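Betreff: Re: [Hausgemeinschaft-Liste] Umzug der Notenbibliothek, Katalog und alles, was daran hängt

Liebe Chormenschen, liebe Mitlesende,

entschuldigt bitte die lange Funkstille, ich habe die Mail aus dem Alt seit einer guten Woche im Postfach liegen und jeden Abend gedacht, morgen antworte ich in Ruhe. Jetzt ist es zwanzig vor elf, der Tee ist kalt und die Ruhe kommt sowieso nicht mehr, also los.

Am 1. Abend nach der Sommerpause schrieb der Alt:

> Hallo zusammen,
> ich wollte mal vorsichtig fragen, wie es mit dem Notenarchiv weitergeht.
> Bei der letzten Probe fehlten uns vom Abendlied wieder sechs Stimmen,
> und in der Kiste lagen dafür zwei verschiedene Ausgaben durcheinander,
> die eine mit Atemzeichen, die andere ohne. Müssen wir wirklich alles
> aufheben? Und wer darf eigentlich ausleihen, wenn der Schrank zu ist?
> Ich hätte im August ein paar Nachmittage Zeit und eine Schwester mit
> sehr ordentlicher Handschrift.
> Herzliche Grüße aus der zweiten Reihe

Erst einmal: ja bitte, unbedingt, mit Schwester! Wer jemals unsere Karteikarten aus den Anfangsjahren entziffern musste, weiß eine ordentliche Handschrift zu schätzen.

Zum Stand der Dinge. Wir haben im Schrank und in den Kisten auf der Empore zusammen 588 Titel, das habe ich mit dem alten Bestandsbuch abgeglichen, und davon sind 386 in der neuen Liste erfasst, also mit Komponist, Ausgabe, Besetzung und Zahl der vorhandenen Exemplare. Der Rest steht noch im Buch oder, schlimmer, nur auf den Mappen selbst. Ich bin bei den Motetten stehen geblieben, weil dort fast jede Mappe zwei Nummern trägt, eine rote und eine mit Bleistift, und ich einen ganzen Abend gebraucht habe, um zu begreifen, dass die rote die ältere ist. (Ich hätte geschworen, es sei umgekehrt.) Wer also eine Mappe aufschlägt: bitte die Bleistiftnummer nehmen und die rote stehen lassen. Nicht radieren!

Zu den doppelten Ausgaben. Ich verstehe den Wunsch, sich von Dingen zu trennen, und bei den ausgeblichenen Kopien vom Frühlingsprogramm wäre ich sofort dabei, die liest ohnehin niemand mehr ohne Taschenlampe. Bei den gedruckten Heften bin ich vorsichtiger. Das Abendlied mit Atemzeichen ist die Ausgabe, aus der wir in den letzten Jahren gesungen haben, und in vielen Heften stecken die Eintragungen von drei Chorleitungen übereinander. Die ohne Atemzeichen ist der sauberere Druck, hat aber im Tenor in der zweiten Strophe eine andere Note, was erklärt, weshalb es dort jedes Mal so interessant klingt. Mein Vorschlag wäre, beide zu behalten, in getrennte Mappen zu legen und außen groß draufzuschreiben, welche wir singen. Den Umschlag mit den fehlenden sechs Stimmen suche ich noch, er war beim Gastkonzert dabei und ist seither verreist.

Dann die Mappen selbst. Der Papierladen Kahraman macht uns für die grauen Archivmappen einen ordentlichen Preis, wenn wir gleich 900 Stück nehmen. Das klingt nach viel, ich weiß, aber die großen Werke brauchen mehrere Mappen pro Titel, sonst platzen sie an der Falz, und die blauen mit dem Gummizug lösen sich inzwischen an den Ecken auf und hinterlassen klebrige Fäden auf dem Papier. Die Mappen würden in zwei Lieferungen kommen, damit wir den Gemeinderaum nicht vollstellen. Für die Etiketten habe ich die von Nudia ausprobiert, die halten gut und lassen sich notfalls mit etwas Geduld wieder abziehen. Ich habe noch einen Bogen übrig und bringe ihn zur nächsten Probe mit, dann könnt ihr selbst einmal daran herumzupfen.

Zur Ausleihe, damit das auch beantwortet ist: Ausleihen darf jede und jeder aus dem Chor, bis zu 2 Titel auf einmal, und der Schlüssel hängt wie immer im Kästchen neben der Garderobe. Bitte, bitte tragt euch in das Heft ein, das am Schrank liegt, auch wenn es nur für einen Abend ist. Im Moment stehen dort Einträge wie "Bach, dünn" und ein Smiley, und ich habe beim besten Willen nicht herausgefunden, zu wem der Smiley gehört. Ein Name und der Titel genügen völlig. Wer Noten über die Ferien mit nach Hause nimmt, schreibt bitte dazu, wo sie sind, denn der Sopran hat einmal die halbe Messe an der Ostsee gehabt, während wir sie hier proben wollten.

Der Katalog selbst liegt als Tabelle in unserem Ordner Amach, den kennt ihr vom Probenplan. Wer dort nur nachschauen möchte, kann das jetzt schon tun, ändern sollten vorerst nur die, die auch erfassen, sonst sitze ich wieder vor drei Fassungen und weiß nicht, welche die letzte war. Eine Papierfassung hefte ich trotzdem in den roten Ordner im Schrank. Ich mag es einfach, wenn man etwas aufschlagen kann, und bei der Hauptprobe in der Kirche hat ohnehin keiner Empfang.

Ach, und die Technikfrage, die zwischendurch auf der Liste aufkam, also ob man für so eine Tabelle einen eigenen Rechner ins Archiv stellen sollte. Mir reicht mein Laptop auf den Knien vollkommen, aber wer gern in solche Kästen hineinschaut, ein aufgeklappter Desktop sieht innen so aus, mit Netzteil, grüner Hauptplatine und leerem Prozessorsockel:

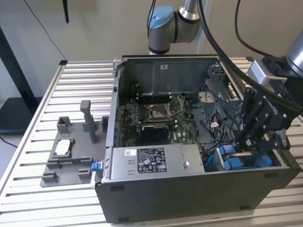

Der Bass schrieb mir dazu gestern, ihm sei völlig gleich, worauf die Liste laufe, Hauptsache, man könne darin nach Besetzung suchen. Er wolle vor Weihnachten endlich einmal alle Stücke für Männerstimmen auf einen Blick sehen, ohne vorher auf der Empore Staub zu schlucken, und wenn wir schon dabei seien, wünsche er sich eine Spalte für die Dauer, denn beim Zusammenstellen der Programme verschätze man sich sonst jedes Mal.

Die Spalte für die Besetzung gibt es schon, da kann er gleich loslegen, zumindest bei den erfassten Titeln. Die Dauer finde ich eine sehr gute Idee, nur kann ich sie nicht allein eintragen. Vielleicht legen wir es so an, dass bei jeder Probe eine Person auf die Uhr schaut und die Zeit auf die Mappe schreibt, und ich übertrage es dann. Geschätzte Zeiten bitte mit Fragezeichen. Vom Projekt Jero, also unserem gemeinsamen Konzert mit den Nachbarn, haben wir die Zeiten schon, die stehen auf der Rückseite des Ablaufplans, und ich trage sie als Erstes nach.

Für die Nachmittage im August schlage ich vor, dass wir uns gegen drei im Gemeinderaum treffen und bis sechs arbeiten, dann ist das Licht auf der Empore noch gut. Wir brauchen weiche Bleistifte, ein paar saubere Tücher und jemanden, der die Leiter hält. Büroklammern bitte nicht, die alten haben auf den Titelblättern Rostflecken hinterlassen, und ich habe schon ein ganzes Marmeladenglas davon herausgezogen. Kuchen nehme ich gern, aber bitte am anderen Tisch! Wer kommen mag, schreibt mir kurz oder sagt es bei der Probe, und wer nur eine Stunde hat, ist genauso willkommen.

Und falls jemand beim Aufräumen zu Hause einen großen braunen Umschlag mit sechs Abendliedern findet: einfach kommentarlos in den Schrank legen, ich frage nicht nach.

Seid herzlich gegrüßt und singt schön
eure Notenwartin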